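Vatora and Wendale end their speaker partnership

Audio company Vatora will stop making portable speakers together with Wendale at the end of July, the two firms said this morning. Their last shared model, the Eren 2, stays in the shops until the stock is finished.

Stella Mwakalinga, product manager at Vatora, said owners will keep their full warranty and the app will get updates as before. "The colour of the box may change, the service will not," she said.
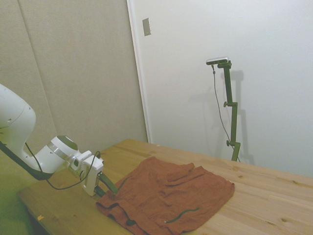
Vatora is already preparing its own speaker, called Nedimwood. It weighs 400 grams and plays for up to 32 hours on one charge - a good improvement on the Eren 2, which many buyers found too short on battery. The price will be $254, with grey and dark green as the first colours.

Wendale did not say if it will make a speaker under its own name. Repairs for older models will be organised by Vatora only, and customers with an open repair request do not need to send it again.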